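Hirnton 通讯 | 现场与设备
一颗松动的螺丝,和 400 段不能用的数据

2021年3月28日

各位读者好。上一期的通讯里,我们写了 Pacheco 厨房的新任务,写得比较高兴。这一期要写的事情没有那么高兴。二月的后半个月,我们在 Pacheco 用手持夹爪 Trikgate 做记录,一共录了 1320 段。后来检查的时候,发现其中大约 400 段的夹爪开合宽度是错的,不能直接用于训练。另外,在同一段时间里,有一位操作的同事被夹爪夹到了手指。伤不重,贴了一块创可贴就继续工作了,可是按照我们的规定,这样的事情也要写出来。

先说数据的问题。

Trikgate 的手指由连杆带动,操作的人用手扣扳机,两根手指就向中间合拢。手指前面有蓝色的软垫,垫子上有纹路,用来增加摩擦。我们训练机器人的时候,不只需要画面,也需要知道每一个时刻手指张开了多少。这个宽度是从连杆根部的编码器算出来的。如果连杆的转轴没有松动,这个算法很可靠。如果转轴的螺丝松了,编码器说手指已经合上,手指却还差一点点才合上。

差的距离很小,操作的人用眼睛不容易看出来。拿杯子、拿饮料罐这一类比较大的东西,完全没有影响,东西照样拿得起来。拿薄的东西就不同了:包装纸、塑料薄膜、一小块果皮,手指尖端会滑过去。操作的人感觉到滑,自然地再多用一点力,第二次就拿住了。所以从录像看,任务是完成的,检查表上也打了“完成”。我们每天的抽查主要看任务有没有完成,没有比较宽度和画面,这是我们自己的疏忽。

问题是在训练以后才看到的。新的模型拿小东西的时候有一个奇怪的习惯:手指到了位置,先空合一次,停一下,张开,再合一次。开始我们以为是学习的参数不对,改了几次,没有效果。后来有同事把录像放慢,和宽度的曲线并排放在一起看,才明白模型学得很忠实,它学的正是操作的人被松动的螺丝逼出来的那个动作。

下面的照片来自 Pacheco 的厨房。那里的台面是 L 形的,转角的地方空间窄,几个夹爪同时伸进来的时候,操作的人需要互相让路。

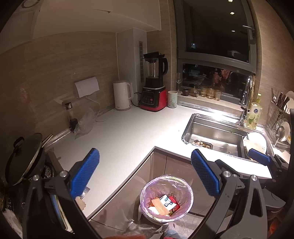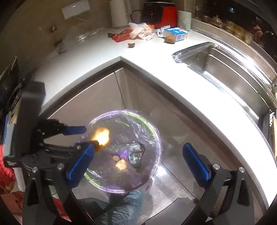
两张照片里都可以看到带蓝色指垫的夹爪,以及连杆上的银色螺丝。

阅读时间:6 分钟

为什么偏偏是在 Pacheco 出了问题,在别的地方没有?我们讨论了很久,现在的看法如下。

第一个原因是任务本身。厨房整理的任务里,小的和轻的东西很多,一段记录里要开合很多次。在以前的仓库任务里,一段记录通常只拿一个盒子,手指的动作少得多。螺丝松动的快慢和开合次数有直接的关系,而我们的保养表是按照天数写的,没有按照次数写。同样过了一个星期,厨房里的夹爪已经工作了很多,保养表却认为两个地方的情况一样。

第二个原因是零件。今年年初我们换了一批连杆螺丝,供应商是 Jurklow。旧的螺丝出厂的时候已经涂了防松胶,新的这一批没有涂,需要装配的人自己涂。Jurklow 的发货单上写了这一点,字也不小。我们收货的人看到了,把发货单放进了文件夹,可是装配说明没有更新,装配的人按照旧的说明工作,没有涂胶。所以我们不认为是 Jurklow 的责任。我们已经和他们通了电话,他们答应以后在每一个小袋子上也贴一张提示,我们很感谢。

第三个原因是转角。在转角工作的时候,手指容易碰到台面的边。每一次碰撞都很轻,操作的人常常不记得。但是我们拆开有问题的夹爪以后,看到外侧连杆的边上有一些小的擦痕。这些擦痕和松动有多大关系,我们现在还不能肯定,只是写在这里。

再说夹手的事情。

这件事和松动的螺丝有一部分关系。当时操作的同事觉得夹爪拿东西不太稳,就想检查一下指垫有没有贴好。他用一只手拿着夹爪,用另一只手去按指垫,按的时候扳机上的手不自觉地用了力,手指根部的连杆合过来,夹住了他的食指。他戴了手套,手套破了一个小口,皮肤也破了一点。

Trikgate 是用手驱动的,没有电机,所以很多人(也包括写这篇文字的我)觉得它不会伤人。这个想法不对。连杆在根部的力比在尖端的力大很多,而且根部的缝隙正好可以放进一个手指。机械臂的旁边我们有急停按钮,有地上的黄线,有培训,可是手持的工具我们只有一页说明,里面讲的主要是怎样充电和怎样开始录像。

还有一点也值得写。在转角那里,几个人的夹爪靠得很近,一个人的手常常要去扶容器,别人的夹爪就在这只手的上面工作。到现在没有发生过互相夹到的事情。但是我们看了录像以后,觉得有几次距离太近。以后在窄的地方,扶容器的人要先说“好了”,另一边才可以合拢手指。这个办法听起来很简单,试用的几天里大家开始不习惯,后来觉得还可以。

从这个月开始,我们做了以下的改变:

保养改为按照开合次数计算。录制软件会自己累计次数,到了次数,屏幕上出现提示,不确认就不能开始下一段。

每天开始以前,用一块厚度固定的塑料片校准。手指夹住塑料片,软件读出宽度,误差太大的夹爪放到红色的盒子里,当天不用。每一个夹爪要夹 6 次,取中间的值。开始我们只夹一次,发现结果和用力的大小有关系,不太可信。

所有连杆螺丝重新涂胶,涂好以后放 15 个小时才可以使用。胶的说明书要求的时间比这个短,我们多放一些,正好是从下班到第二天上班。涂过的螺丝用白色油漆笔画一条短线,线断开了就表示螺丝转动过。

检查、清洁、换指垫的时候,要先把扳机的锁扣扣上。没有锁扣的旧型号,请用附带的橡皮圈。请不要用自己的橡皮筋代替,我们试过,有的会滑掉。

还有读者可能想问那些数据怎么办。我们没有删除它们。画面是好的,手的轨迹也是好的,只有宽度不对。有一个方法是从画面里重新估计手指的距离,指垫的颜色很明显,在大部分画面里容易找到。困难的是光线很强的时候:水槽的金属面反光,柜门也反光,还有的时候指垫被别的夹爪挡住一半。现在的估计结果在拿大东西的时候很好,在拿薄东西的时候还不够好,可惜我们最需要的正是薄东西的部分。在这个问题解决以前,这些数据只用来训练看图的部分,不用来训练夹爪的控制。

已经从我们的服务器下载过二月数据的合作单位,请看一下文件夹里有没有名字为“宽度待核”的清单。如果没有,说明您下载的是旧的版本,请重新下载清单就可以,录像文件没有变化,不需要再下载一次。如果您用旧的版本已经训练了模型,并且也看到了“空合一次”的动作,请写信告诉我们,最好附上一小段录像。我们很想知道在别的机械臂上它是不是也这样。

装配说明的新版本已经放在内部网页上,旧的版本已经撤下来了。如果您的工作台上还贴着打印的旧说明,请撕掉。Pacheco 的工作台上那一张我们已经换过。

下一期计划介绍指垫的磨损,还有不同纹路的比较。实验还没有做完,如果来不及,就推迟一期。

Hirnton 通讯编辑组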